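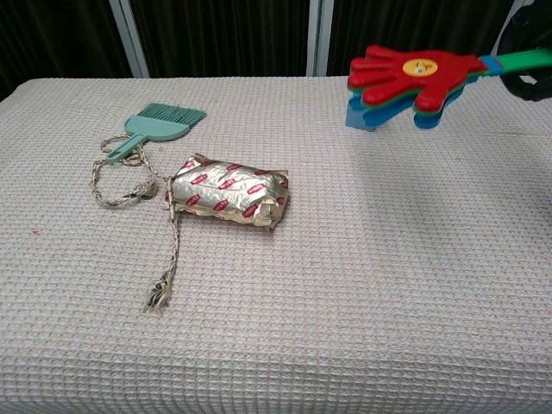

The green brush, the rope and the foil package on the waffle cloth at Clandari Hall.

I've been writing up the May table at Clandari Hall for a while now, and I still get a little giddy walking in. If you haven't been, the idea is simple. Tuấn Vương puts ordinary household stuff out on a covered table, you pull up a chair, and you talk about what you'd do with it and where you'd keep it. There's no entry fee and the coffee is decent (bring your own mug, they ran out last time).

This month the theme is the junk drawer, and I'm so happy about it! Tuấn told me he wanted the things that never get a proper home. So there's a little hand brush in mint green, the kind that normally lives with a dustpan, with bristles that lean more toward teal. There's a length of thin twisted rope, off-white and tan, with one end frayed out into a tassel. And there's a block of something wrapped in crinkly silver foil with tiny red labels printed all over it. I leaned in and squinted and I still couldn't tell you what the labels say.

The foil package was the one that got people going. The woman next to me was sure it was chocolate. Her husband said butter, and then he said yeast, and then he went off to get more coffee. Tuấn wouldn't tell us. He says he'll open it on closing night, so I guess I'm going back.

My own favorite is the rope. I have a piece just like it at home that came tied around a box from Oketti, and it has been in my kitchen drawer for 2 moves because I keep thinking I'll need it. I said this out loud and half the table started confessing. One guy keeps his in a coffee can. Somebody else braids hers into plant hangers, and she's promised to show us how if enough people ask (I'm asking!).

The brush got less attention, which I think is a shame. I use one for crumbs on the couch and for the window tracks, and Tuấn does his car mats with his. He had a good tip, too: hang it up by the handle or lay it flat, and don't stand it on the bristles, or they'll splay out and you'll be sweeping with a mop.

I also want to say something nice about the cloth. It's a white and beige waffle weave and it makes everything on it look like it matters, even a bit of old string. Against the black curtains it really glows. I asked where it came from and Tuấn said the Szilágyi fabric shop, from the remnant bin, and he washed it twice before he put it out.

The hall tells me 1,579 people came through last season, and the guest book already has 104 names in it for this one. It's a small room, so if you want a seat, come early. Doors open at four in the afternoon and the talk starts when the chairs fill up. Parking is behind the Lisix building, and the side door is the one without steps.

Next month is sewing boxes. Tuấn is looking for old button tins to borrow, so if you've got one, drop it at the front desk with your name taped to the bottom.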